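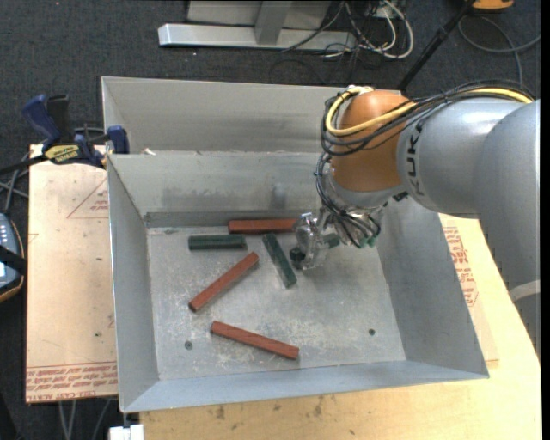 *Block bin, KUKA cell. Red and green blocks, gripper down among them at the back.*

**From the picking bench** – Jan 12, 2026

Quick one this time, planner merge is eating the week.

Main news: the new grasp ranker is in. It lives in the Wonau branch and it's on by default from now on. If you want the old behavior, set `ranker: legacy` in your cell config. Please don't leave it that way and forget, we lost most of a morning to that already.

What changed. The old ranker scored every grasp candidate on its own – how flat is the surface, how well do the fingers fit, done. Fine for blocks lying apart. Bad for blocks lying across each other, where the best looking grasp is often on a piece with another one resting on top of it. New version builds a small overlap graph first (who is on top of who) and pushes buried pieces down the list. They can still be picked, just not first.

Numbers, since people keep asking on chat. Offline replay set is 500 saved bin states. Ranker picked a block with nothing on top of it in 473 of them. Went through the misses with Kyrylo Sirko and most fall into the same few buckets:

- long blocks tight against a bin wall, where depth gets smeared and the wall eats the edge
- two same-color blocks touching end to end, segmentation calls them one long block
- dark green pieces in shadow. Green is just worse than red for us, has been from the start

The wall thing is the one to fix. Kyrylo has a patch that fits the bin model first and subtracts it before segmenting, so wall and ridge points never reach the clustering step. Looks good in replay. Not merged, it adds time to every cycle and he wants to get that down before anyone else has to live with it.

Planner side. We now cap sampling at 2,000 nodes per query and fall back to the retreat pose if nothing comes out. Before, it would sit and think forever on a bad corner approach and people assumed the arm had faulted. Also the wrist cables are finally in the collision model, as a fat capsule. Crude, but the planner stopped proposing the big wrist flips. If you get "no path" on picks near the right wall, try the capsule radius before you file a bug.

Tooling bits, in no order:

- Flullside (the log viewer) can scrub depth and joint states together now. Arrow keys work, space bar still doesnt
- Replay files from before the merge need converting. Script is in `tools/convert`, run it once per folder
- calibration check runs at startup and refuses to start if the bin corners are off by more than 3 mm. Yes it is annoying. Re-clamp the bin and run it again
- Llewellyn test rig still on the old driver, don't pull main there untill I say so

Next up: regrasp. Right now if the fingers close on nothing we drop the whole scene estimate and look again from scratch, a waste when only one block moved. Plan is to keep the graph and update just the neighbors. Rough design doc is in the Plurnlow folder, comments welcome, rude ones too. Hoping to have something to try in February.

Need from you: more messy bins. Crossed pieces, pieces leaning on the wall, that kind of thing. Save the state before the first pick and after every failed one, and put the ranker version in the notes field. Half of what I got last round had no version on it and I had to toss it.

Bugs go in the tracker, please – I lose them in chat.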